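Furniture Materials, Week 4: Reading the Grain
Handout for the evening class, updated June 27, 2019
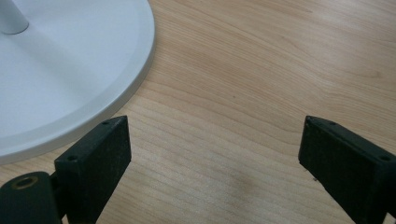
Fig. 1. Wavy grain on a pale tabletop, with the lines bunching into an arch toward the lower middle.

Okay, so last week we got through moisture and movement, and a few of you stayed back to ask why I keep going on about grain. This week is my long answer. Bring your sample pieces, and bring a pencil, because we'll be drawing on everything.

Start with how the log gets cut. A tree lays down a ring each year, pale and quick in spring, darker and denser by late summer. Slice straight across those rings and you see circles. Slice lengthwise and what you get depends on where the saw goes. Flat-sawn boards come off tangent to the rings, and they give you those big arches people call cathedrals. Quarter-sawn boards are cut close to square on to the rings, so the lines run narrow and fairly straight. I grew up in a house full of flat-sawn everything and still have a soft spot for it, even though it cups like mad.

Veneer muddies this a bit (in a good way!). A rotary lathe peels the log like a roll of paper towel, and the knife wanders in and out of the same rings, so the pattern goes broad and rippling and repeats itself. Sliced veneer looks much more like a sawn board. If you're standing in a shop wondering which one you've got, step back a couple of metres and look for the repeat.

Colour is the part everybody wants to start with, and I always make you wait. It shifts with the light. Pale timbers are the worst for it — move your head and a streak you would have sworn was cream goes tan. Look from both ends of the board before you write anything down. Same goes for sheen: a satin finish by a window can wash out half the figure, so tilt the piece or shift yourself.

For the practical you'll get two offcuts from the Farnano bin. On each one, mark the growth rings on the end grain first, then follow them over the edge and onto the face. It feels fiddly, and then your eye catches on and you'll be doing it to café tables for the rest of your life. Sand with 100 grit if the end is too rough to read, and don't skip ahead to anything finer until you can see the rings properly.

Reading is the Turkel notes, the chapter on figure. Skim the bit on kilns, we'll come back to it. The Abdelaziz sheets are good on veneer matching but they use "figure" and "grain" as if they were the same word, which drives me up the wall. In this class grain is the direction of the fibres, and figure is the pattern you see on the face.

Sketches are due at the start of next class, worth 4 marks. Pencil is fine, and please put your name on the back.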